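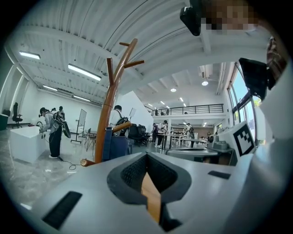
posted by Wandetti, 4 replies, October

Coat rack keeps leaning when bags go on it, help?

Wooden coat rack, long orangey brown pole, arms at the top plus a short hook partway down on one side. It's in our big shared room and everybody drops their bag on it. Navy cloth bag on there right now. Put anything heavy on that side and the whole thing starts to tilt. Feet look ok to me but I'm no carpenter. Paid 112 for it secondhand so would rather not toss it. Don't want to screw it to the wall either, it has to stand out in the open. Any ideas?

Birnska
Flip it over and check where the pole goes into the base. Mine had one bolt, worked itself loose every winter. Tighten it, and if it still wobbles take it apart, scrape off the old glue, new wood glue, clamp overnight. Then turn the pole so the low hook sits right over a foot, not between two. Made a huge diffrence on mine. Felt pads under the feet too but only after you know it's level - put 2 on the short foot if you need to.

Pitkänen
just get a new one

Akuseck
Agree on the glue. Also spread the weight, coats up top all the way round and heavy bags on the floor or on a seperate wall hook. Cloth bag is fine, laptop bag isn't. I strapped a 5 lb ankle weight around the bottom of my pole, looks dumb, works. Sandbag would do it too. Don't bother with the sticky putty stuff - came off in a week and took some of the floor finish with it.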